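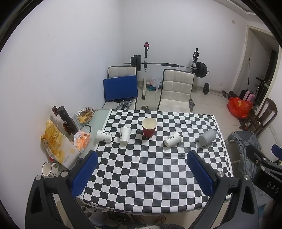

*Common room table, Steiner Court, ground floor.*

**Steiner Court, Gasolthorpe: common area safety check, March**
Inspector: Cyrill Leitner
Reviewed by: Fares Harb
Common floor area: 1,845 sq ft

- [x] Exit signs lit, both stairwells
- [x] Extinguishers in date. Gauge on level 2 reads at the low end of green; recheck next round.
- [ ] Stairwell B door closes and latches. **Fail.** Closer leaks oil, door stops short of the strike. Work order sent to Atirau.
- [x] Handrails tight
- [ ] Entry intercom. **Fail.** Units on the north side ring but the door release does not respond. Residents reported this to Callside in writing; no ticket on record.
- [x] Common room occupancy sign posted (50 persons)
- [x] Common room outlets, cover plates intact
- [ ] Parking lot lighting. **Partial.** Pole at the east gate out. Tenants list this as their first security concern.
- [x] Laundry room dryer vents clear

Comments: Stairwell B is the priority. Interim measure is a notice on the door and a check at 20:00 each night. Intercom fault to be entered again under a new ticket, copy to the tenant board.

Reinspect items 3, 5 and 8.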